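How I Straighten Out a Snack Shelf (Without Emptying the Whole Aisle)

Posted 6th May

I've been looking after the snack aisle at Jimisside since February, and I must have redone the lower shelf more times than any other spot in the store. Boxes lie down, boxes lean, chip cans wander off on their own. If you have a little shop, or just a pantry that thinks it's a shop, this is how I do it now.

Start by looking before you touch anything! I used to grab the first box I saw and end up shuffling the same ones back and forth. Now I pick out the biggest box and decide where it's going to live, and everything else gets fitted in next to it. On this shelf that's the tall cream one with the chocolate wafers on the front, leaning way back against the panel. The chip cans can wait, they're already standing up.

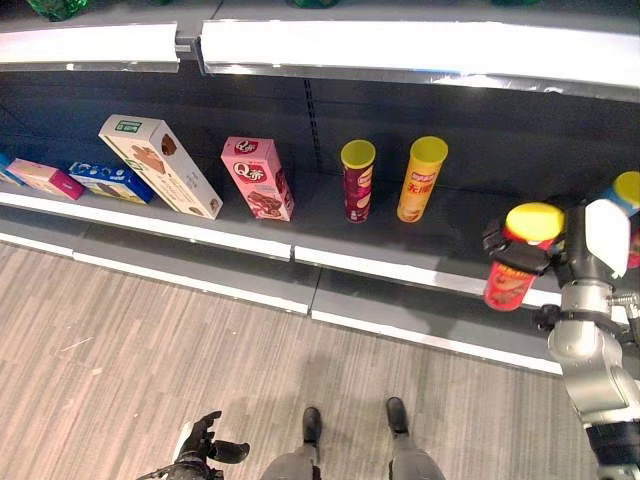 Dalibor Charvát says I'm doing it backwards and that cans should always go first: push them to one end, make a wall out of them, and then the boxes have something to stand against. He swears his shelves in Uster stay neat all day that way.

Okay, I tried it, and for thin boxes he has a point. For wide ones I still like my order better. Either way, the steps go like this:

Stand the big box up straight and slide it back until it touches the panel. Let go. If it tips, it's too far forward or there's a crumb or a price tag stuck underneath.

Stand up the flat boxes next, picture side out, with the same kinds together. If a box is too tall for the gap, lay it flat, but square to the front edge and never on a diagonal (diagonals eat so much space).

Bring the cans in last, labels facing forward, and leave a finger's width between them so people can get one out without knocking over its neighbor.

Then wipe the front lip of the shelf. It takes 9 seconds and makes the whole thing look twice as good.
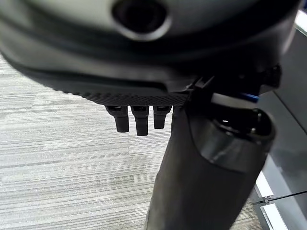
Slippery shelves are my other big headache. You can line up a row of boxes perfectly and they'll still skate forward the first time someone pulls one out, so I cut strips of rubbery mat and lay them under the front row. I went through two kinds before I found one I liked. The smooth foam stuff was useless. What you want is a tight little diamond pattern, like the one on that black strip, with tiny raised bumps packed close together. The roll I bought from Štefanec was 47 inches long and did the whole shelf with a scrap left over for the register drawer. Cut it a bit shorter than the shelf is deep, or the edge curls up and collects dust.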